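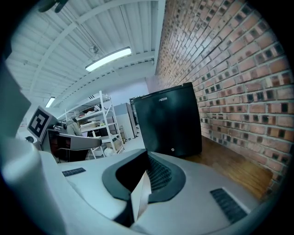
4. How complaints about broadcast opinion programmes were handled

4.1 Setting and material

This section reports what happened to viewer complaints once they reached the two stations in the study, Gatdale and Burkstead. Both carry a nightly opinion programme presented by a single host, and both were drawn into public quarrels with government departments during the period covered. The quarrels themselves are set out in section 3. The concern here is with the paperwork that followed.

The material consists of 342 written complaints, all sent by members of the public and all concerning remarks made on air about a public body or its staff. Complaints about advertising, sound quality and scheduling were removed before coding. Letters from press offices were also left out, as they are treated separately in section 5. Where one person wrote more than once about the same remark, the letters were joined and coded as one complaint.

Each complaint was read in full by two coders. They recorded the ground of complaint, the form of the reply, and whether the remark was mentioned again on air. Disagreements were settled by discussion. The coding sheet had 12 headings, of which only those on grounds and replies are used in this section.

4.2 Grounds of complaint

Complaints fell under three grounds. The first was factual error, where the writer said that something stated on the programme was untrue. The second was unfair treatment, where the writer accepted the facts but objected to the way a person or body had been spoken about. The third was lack of reply, where the writer's objection was that the department concerned had been given no chance to answer.

The grounds often overlapped. A typical letter began with a point of fact and moved on to tone, and the coders were asked to enter the ground that took up most of the letter. This rule is crude, and it probably understates the number of people who cared about accuracy, as points of fact can be made briefly while objections to tone tend to run on.

Complaints of unfair treatment were the most likely to mention the host directly. Complaints of lack of reply seldom did so, and were more often addressed to the station or to its owner. Several of these writers said that they agreed with the host's view and still thought the department should have been heard. We had not expected this group, and the pilot version of the coding sheet had no place for it.

4.3 Replies

Gatdale and Burkstead dealt with complaints in different ways. At Gatdale, letters went to a viewers' desk which was separate from the programme and had its own standard wording. At Burkstead they were passed to the programme team, who answered them when time allowed.

The Gatdale replies were prompt and short. Most thanked the writer, stated that the programme was clearly marked as opinion, and said that the comments had been passed on. Where a factual error was alleged, the desk sometimes added a sentence saying that the point had been checked, but it did not usually say what the check had found. The Burkstead replies were slower and less even. Some ran to a full page and argued the point with the writer. Others consisted of a single line. A number of complaints received no reply that we could trace, though the Burkstead files for April are incomplete and some replies may have been lost.

The phrase "marked as opinion" needs comment. At both stations the label appeared in the programme listings and in the opening titles. It did not appear during the programme. Viewers who joined part of the way through, or who saw a clip elsewhere, would not have met it. Many of the complaints that quoted a remark word for word appear to have been based on clips, since they gave no indication of what had been said before or after it.

4.4 Return to air

A complaint could also be answered on the programme itself. This was rare at Gatdale and common at Burkstead, where the host read out letters and responded to them. In the Burkstead recordings the letters chosen were mostly hostile in tone. Letters making a point of fact were read less often, even when they were shorter and would have fitted more easily into the time available.

Public statements by a department changed this pattern at both stations. After a department had criticised a programme, the next edition gave its opening minutes to the criticism, and the original remark was repeated in full. Complaints received after such an edition were more likely to concern the quarrel than the remark. For this reason we coded the date of each complaint against the date of the department's statement, where there was one. The Gudeta dispute shows the change most clearly. Letters sent before the statement dealt largely with whether the host's account of staffing was correct. Those sent afterwards hardly touched on staffing at all, and argued about whether a department ought to comment on a broadcast in the first place.

The Warov dispute followed a different course. The department wrote privately to the station and made no public statement. The station broadcast a correction at the end of a later edition, and the complaints stopped soon afterwards. It would be unwise to draw much from one case, particularly as the remark at issue in Warov was a narrow one and easily put right.

4.5 Limits of the material

People who write to a station are not typical of those who watch it. The complaints tell us what a small and motivated group objected to, and they cannot be used to estimate how the wider audience felt. Telephone calls were not kept by either station. Comments posted online were outside the scope of the study, and their absence matters more for Burkstead, whose programme was shared more widely in short clips. The treatment of letters from press offices, which were answered by more senior staff and under different rules, is taken up in the next section.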